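Trình Recipe Units: README

Release 2, 2023-04-30

Trình is a table of kitchen measurements and the rules for converting between them. It covers volume-to-weight conversion for dry goods, fats, syrups and chopped produce. The data was built for the Farnov recipe parser but has no dependency on it. Any program that reads tab-separated text can use it.

Contents

ingredients.tsv – one row per ingredient, 129 rows
units.tsv – unit names, abbreviations and the base unit for each
aliases.tsv – alternate spellings and regional names
sources.txt – how each density value was obtained
CHANGES – differences from the first release

Row format

Each row in ingredients.tsv has six fields: id, name, state, density, spread and method. The id is permanent and is never reused, even when a row is withdrawn. State is a short code for the physical form of the ingredient, such as "sifted", "packed" or "melted". An ingredient with more than one common state has one row for each. Flour, for instance, appears as spooned, sifted and scooped, and the three densities are far enough apart that they should not be averaged.

Density is in grams per milliliter. Spread is the difference between the highest and lowest accepted weighings, in the same unit. Method is "w" for values weighed by the project and "c" for values calculated from another row.
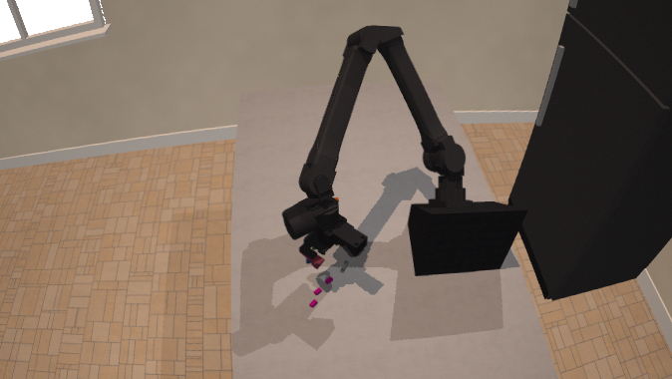 Which cup does the table use?
The US customary cup of 236.588 milliliters. Metric cups of 250 milliliters are listed in units.tsv under their own id and must be requested by that id, as the bare word "cup" always resolves to the customary one.

How the values were obtained

Rows marked "w" were weighed in batches. A dry measure was filled by the procedure for its state, leveled with a straight edge and emptied onto a tared scale. Each ingredient was weighed 50 times across at least two packages. Weighings were rejected only when the log showed a procedural error – an unleveled cup, a scale that had not been zeroed – and never for being far from the mean.

Chopped produce was handled separately. Piece size has more effect on density than variety does, so the state code for these rows gives the size of the cut. Onion in large dice and onion in fine dice are two rows. Herbs are listed only as loosely filled, and recipes that call for packed herbs will get no match.
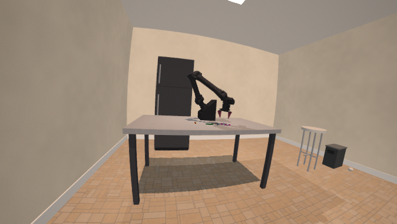

Syrups and oils were weighed at room temperature only. No temperature correction is supplied. Honey that has been warmed for pouring will read slightly high, and the error is smaller than the spread already given for that row.

Rounding

Stored densities keep three decimal places. Converted weights should be rounded once, at output. Rounding at each step gives visible errors when a recipe is scaled down, mostly in leavening and salt. The suggested output steps are 1 gram above 10 grams and 0.1 gram at or below it.

Aliases

The alias file maps a written name to a single id. "Confectioners' sugar", "powdered sugar" and "icing sugar" share one row. Names that are ambiguous between countries, such as "corn flour", are deliberately left out. The Endex import script logs these as unresolved and passes the original text through unchanged.
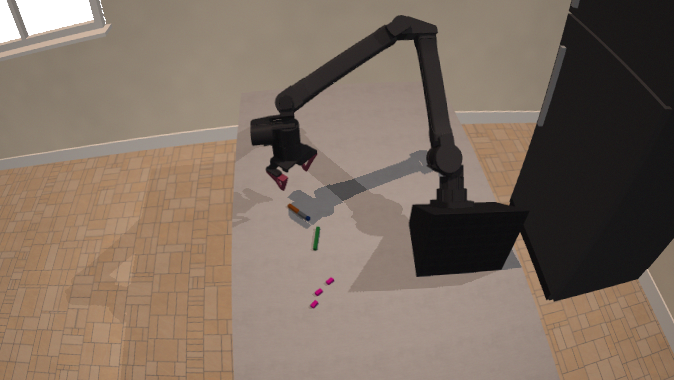 Trình, release 2.

Changes from the first release

Brown sugar now has two states. The single row in the first release was a packed value with no state code, and its id has been withdrawn.

Cocoa powder was weighed again. The old value came from one package.

The tab character is now the only separator. Files from the first release used a comma and broke on names that contained one. 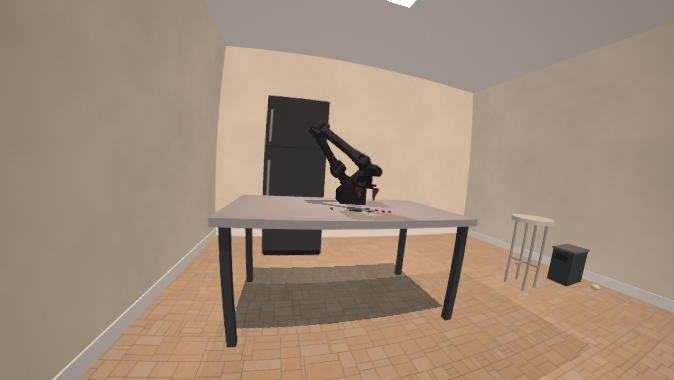 The butter row was moved to the fats group and the "stick" unit was added to units.tsv at 113.4 grams. Tablespoon marks printed on wrappers were not used as a source.

Known gaps

Shredded cheese is missing. Weighings varied too much with moisture and shred width to give one usable number, and a split by shred width is planned for a later release. Gluten-free flour blends are excluded, as their makeup changes by brand. Coarse salt is present but has the widest spread in the table relative to its density – weigh it where possible.

Use with other tools

The Zorno converter reads the files directly if they are placed in its data folder. It ignores the spread field. Programs that show a range to the user should take the stored density plus or minus half the spread.

Corrections should include the ingredient id, the state, the measure used and the individual weights. Averages alone cannot be merged.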